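Sorting the Orphan Parts Drawer Without Buying Anything

Every kitchen has a drawer of small parts that belong to something. The usual advice is to tip it out, keep what "sparks" and bin the rest. I tried that once and threw away the knob to a lid I still own, so I don't recommend it. I'm also not going to tell you to buy a set of clear bins. Brostley sells one with 10 compartments and I have yet to meet a drawer that needed it.

What you need is a bare stretch of counter, a roll of masking tape, a pen and one shallow dish.

Step 1. Take out one piece at a time

Don't tip. Tipping gives you a heap, and a heap makes you want to go and do something else. Take one piece, put it down on the counter by itself and look at it properly. Turn it over. Does it have a hole, a thread, a loop, a lip? Those tell you more than the color does.

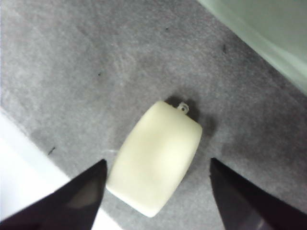 If it has an eyelet, it hung from something or something hung from it. Try it on the nearest hook or cord before you decide it's junk. I give each piece one minute. Guides that promise a whole drawer in ten minutes were written by people with very tidy drawers.

Step 2. Bring out the big things and match

Get out the lids, jars and dishes and test the small parts against them. Pick each lid up by its knob and give it a gentle twist. If the knob turns on its own, tighten the screw underneath now. Don't glue it, whatever the forums say - glue makes the next repair harder, and I doubt it lasts.

Matching by color is popular and only half works. Two parts in the same shade of green may have come from different shops years apart. Fit first, color second.

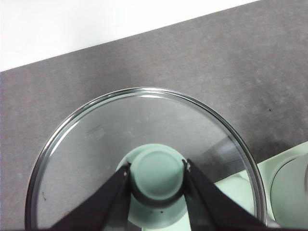 Senga Forsyth wrote in to disagree: "Color is how I found every missing piece of my Verkside set. Fit told me nothing, because half the knobs in my drawer fit half the lids."

Fair enough, if everything you own came from one maker. Mine didn't. I'd still try the part in place before trusting the shade, and I'd label the pair with tape once you're sure.

Step 3. Use the dish for the maybes

Anything you can't place goes in the shallow dish. Glass is good, as you can see what's in it from the side. Long pieces that won't fit can lie next to it. Keep it to one dish. Once it's full you have to make a decision about something before adding more.
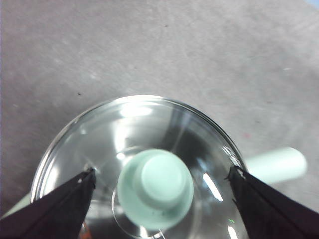 Leave the maybes out on the counter until Sunday. Putting them back in the drawer "for now" is how they got there in the first place. You'll be surprised how often you reach for a bottle or a jar midweek and see what the part was for. Or you won't, in which case let it go.

Step 4. Put back less

Matched parts go with their owners, in the cupboard, taped if they're loose. The drawer gets only true spares, such as seals and screws. I've read that the average kitchen holds over 200 loose parts. I don't believe it, but mine did feel that way before I started.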